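Report on the Trial of Domestic Machinery at Gernon House

Submitted to the Board of Residence, 2 Dec 2020

1. The Board asked the Office of Household Works to determine whether the machine supplied by the firm of Futar could be entrusted with the ordinary chores of Gernon House. The Office regrets the length of time taken to reply. The trial opened in June and was extended twice at the request of the supplier.

2. Gernon House has 66 residents. Its chores were set out by the Office in a schedule of 124 entries, beginning with the drawing of curtains and ending with the winding of the hall clock. The supplier reviewed the schedule and struck out the hall clock. It gave no grounds, and the Office did not press the matter.

3. The machine was installed in the east pantry. It was known in the contract as the Unit. The residents called it the lodger, and the Office found in time that its own clerks had begun to do the same. The term is used in the remainder of this report.

4. In its first weeks the lodger carried trays. It carried them well on the level and poorly over the brass strip at the dining room door. The strip was removed. A resident of long standing asked that it be put back, as she had listened for the sound of feet upon it for many years and could no longer tell when lunch was coming. The strip was put back, and the trays were carried by the kitchen staff.

5. The lodger was next assigned to the folding of towels. It folded 35 in one night. The corners were exact. It then unfolded them and began again, and was found at breakfast still engaged on the first towel of the pile. The supplier explained that the lodger had not been told what a finished towel was. The Office drafted a definition, which ran to two pages and is held on file.

6. It was at this point that the supplier proposed instruction by hand. Under this method a person does the chore slowly, holding a pair of grippers of the same pattern as the machine's own, and the machine is afterward given the record of it. The Office sent an observer to the workshop at Nseir where such instruction is carried out. The observer had expected to see beds made and floors swept. The work concerned small things on a table, picked up and put down.

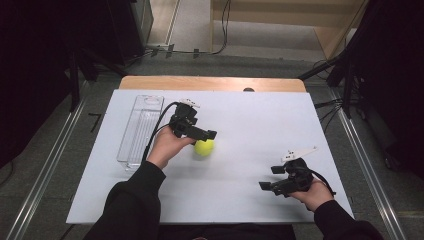 7. The observer stayed for the full afternoon and wrote that it was the quietest work he had ever attended. The instructor did not speak. When the observer asked how many times a single motion had to be shown, he was told 200 to begin with – and that a person grew careless long before then, so that the carelessness was learned as well. He asked whether this could be corrected. He was told that it could, by showing the motion again.

8. The lodger returned to Gernon House with its new instruction. The Office records a marked improvement. It could now clear a side table, put playing cards in their box, and return a dropped spectacle case to the arm of a chair. It did these things with a slight pause before closing its fingers. The staff remarked on the pause. The observer, when shown it, recognized it at once as the instructor's.

9. The Office must also report the matter of Room 35. The resident there was in the habit of leaving a glove on the floor beside her bed. The lodger picked it up each evening and laid it on the blanket. The resident then dropped it. When questioned, she stated that she was helping the machine to practice. She had been told how many repetitions were needed and did not think the firm could be relied upon to do them all. She asked that the Office not interfere, and the Office did not.

10. A competing offer was received from the firm of Wetis, whose machine is said to make beds. A demonstration was arranged in the west wing. The machine made one bed very handsomely. The bed was occupied at the time, and the offer was declined.

11. On the question put by the Board, the Office finds that the lodger is able to perform nine of the chores on the schedule without supervision, and a further number if somebody stands near. It cannot yet be entrusted with stairs, soup, or the changing of sheets. It should not be left alone with towels.

12. The Office recommends that the contract be renewed for one year, that the kitchen staff be kept at their present strength, and that the definition of a finished towel be reviewed in the spring.

13. The resident of Room 35 has asked that her evenings be entered in the schedule of chores. The Office has entered them in the place formerly held by the hall clock, which is again being wound by the porter.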